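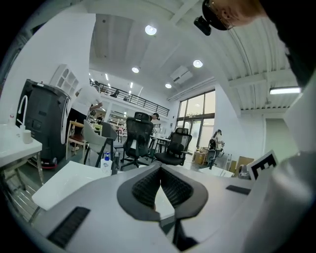 # Firham grip trials

Last updated: 13 January 2024

Filed under: Datasets > Manipulation > Hand-held grippers

Hi, I'm Harish Acharya, and this is my side-by-side of two hand-held grippers, the Studitz and the Wollard. I wanted to know which one gives cleaner demos when you just walk up to a table and start picking stuff up – no arm, no rig, only your wrist (and mine got pretty sore!).

## What you get

- 937 clips, split by gripper in `studitz/` and `wollard/`
- `labels.csv`, with one row per clip: object, gripper, grasp held or dropped
- `bad/`, 62 more clips where tracking got lost, kept in case you like fixing things

## Getting going

Unzip it all into one folder and run `check.py` first. It needs over 4 GB of free memory, so close your browser tabs. If your loader chokes on the long clips, set `max_frames` to 2000 and try again.

## Stuff to know

I changed the finger pads on the Wollard in August, so please don't mix clips from before and after – the `pads` column tells you which is which. Soft things like sponges went way better with the new pads, and I'd love to see somebody test that properly on a real arm. The Nambiar controller logs are still missing timestamps. I'm working on it!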